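The Remeck

Notice was given to members of the Trestbridge Shared Workshop that the machine known as the Remeck would be examined on Saturday, April 8, 2023, and that any member wishing to object to its continued presence should do so in writing beforehand. One objection was received. It was from Honeylyn Tan, who had built it.

The letter ran to two pages and was entered in the workshop register. Mrs Tan stated that the arm had been begun in her kitchen in Numurham, had outgrown the kitchen, and had occupied bay four under a renewable arrangement at a charge which she had always paid. She stated further that it had been built for one purpose, namely to lift a cup from a table and bring it to the mouth of a seated person, and that it could no longer be of use to the person for whom it was intended. She therefore asked that it be dismantled and the parts returned to the common shelves. She did not wish to be present.

The examining member, Gerardo Cabrera, had been appointed under the rule requiring that no machine be broken up until someone other than its builder had seen it run. The rule was an old one. It dated from the loss of a lathe.

Mr Cabrera collected the key at nine o'clock and signed for it. He found the arm under its cover, with a typed sheet tucked beneath the base. The sheet listed the order in which the switches were to be thrown and the load at which the wrist would give way, namely 300 grams. At the foot of the page, in pencil, was written: Nina prefers the blue cup.

He had not been informed of any Nina. He consulted the register and found the name once, two winters earlier, against the entry for a visitor. The visitor had arrived by the side door, the ramp having been put down for her, and had remained for forty minutes. Under "purpose of visit" Mrs Tan had written "fitting".

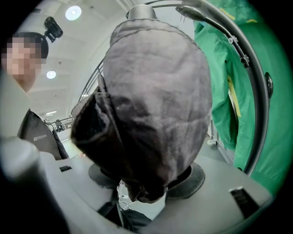

The examination was conducted in the prescribed manner. Mr Cabrera removed the cover, folded it, and threw the switches in the order given. The arm rose from its rest position with a slight shudder at the elbow, which he noted. It then stopped. The small display on the control box showed the figure 3384, and he waited for it to change. When it did not, he looked for an explanation on the typed sheet and found that this was the number of cycles completed.

He considered this for a time. The form provided by the workshop allowed for up to 1000 cycles, after which a machine was deemed to be out of its trial period and the builder was obliged to apply for a second form. No second form had been applied for. It was clear that the arm had gone home with her in the evenings and come back in the mornings, and that the register had not been troubled with the matter.

There was no blue cup in bay four. Mr Cabrera went to the kitchen and took a white one from the draining board, filled it to a third, and set it on the mark. He seated himself in the chair provided. The arm went down, hesitated, closed, and lifted. It travelled towards him more slowly than he had expected. At a hand's width from his face it stopped again and tilted by a very small amount, then returned to level and waited.

He did not understand the movement and caused it to be repeated. On the third attempt he understood that it was asking. The arm would not bring the cup any nearer until the person in the chair had leaned towards it, however slightly. He leaned. The water was brought to his lips and he drank it.

The form asked whether the machine had performed the task for which it was built. Mr Cabrera wrote "Yes". It asked whether any fault had been observed, and he recorded the shudder at the elbow, with his opinion that a bearing costing very little would put it right. It asked, finally, whether he concurred with the builder's wishes as to disposal. Here the space was small, and he continued on the back.

He wrote that he did not concur. He wrote that under the rules a member's objection must lie for one calendar month before it could be acted upon, and that he saw no grounds for shortening the period. He proposed that the charge for bay four, having been paid in advance, should stand. He added that he would replace the bearing himself, at his own expense, and that the builder need not be troubled about it unless she asked.

The cover was put back and the typed sheet returned to its place beneath the base. The key was handed in at ten minutes past twelve.

On the Tuesday following, the register shows one entry for bay four. It is in Mrs Tan's hand. Under "purpose of visit" she has written "elbow".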